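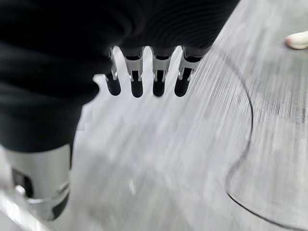
Budgeting for a first manipulation setup: hand or gripper, and what gets forgotten?

I'm putting together an equipment request for a small robotics group and have to hand it in before the end of June. The task is shelf work, meaning bottles, snack canisters and small boxes on ordinary retail shelving. Our current hand has its fingers side by side under a black fabric cover, with silver metal brackets and dark rounded tips, and I want to know what a person should set aside to keep something like that running for a couple of years. The other option is simpler grippers on both arms. We have one quote for the arms from a reseller called Ruchti and a separate one for end effectors from Amora, and they don't break things out the same way, so comparing them is a pain. The Amora quote lists "consumables" as a single line with no detail. Ruchti leaves it out completely. I have room for 2 arms either way. What percentage do people hold back, and for what?

Also, is a real shelving unit worth paying for, or do we just use a table?

— Urs Strebel

3 answers

Answer 1 (accepted)

I did this for our lab at Mirncombe and got the first budget wrong, so take this as what I would do the second time.

Ask Amora to split the consumables line into tips, covers and cables, with a unit price and lead time for each. Lead time mattered more to us than price. We once had a hand sitting idle for 15 working days over a part that cost less than lunch. Buy spare fingertips with the first order, enough for one complete change per hand. If the hand has a fabric cover, get a second cover too and find out whether you can swap it yourselves or have to send the unit back.

For the holdback, I'd go with 22 percent of the hardware total. Ours went mostly to end effector parts and cables, then mounts, then a safety stop we should have had on the original list. Your finance office will probably want it itemized, so write it up as spares and integration. Ours struck out anything called contingency.
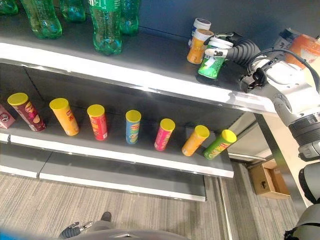

On the shelf question, buy the shelf. It's one of the cheapest things on the list and a table will hide problems from you. A shelf has a front lip, a back panel, posts and another shelf overhead, and your arm has to get in and out past all of it. Reach is the thing to check before you sign for arms. Take the height of your top shelf and the depth of the back row, and ask the reseller to confirm in writing that the arm gets there with the gripper mounted, since the gripper adds length and weight. Check payload the same way, with the hand's own weight taken off first.

Then set aside money for stock. Sounds silly, but canisters get dented and bottles get dropped, and you need to replace them with the same size if you want your results to line up. We put in for roughly 50 items and reordered once. Get different packages with different lids. If everything on the shelf is one diameter you'll end up buying for that diameter.

Last thing — get both quotes on the same basis before you compare. Send each vendor one spreadsheet with your rows in it and have them fill in the prices: arm, controller, hand, mount, cables, spares, shipping, training, second year support. If a row comes back blank, ask again.

Answer 2

Simple grippers. We had a fancy hand and used it as a pinch gripper for most of what we did. If all you're doing is cans and bottles you don't need the fingers. Spend the difference on support.

Comment: Depends what comes after the cans. Small boxes lying flat are harder than they look with two jaws.

Answer 3

Not really an answer to the percentage question, but look at Jeltska for used shelving. They sell off store fixtures and the shelves are adjustable, so you can try a few heights without buying again. Bring a tape measure, the depths listed on their site were wrong for the one we bought. Shipping was more than the shelf, so pick it up if you can.

I'd also ask whether the hand's warranty covers contact damage. Ours didn't, and it was on page four.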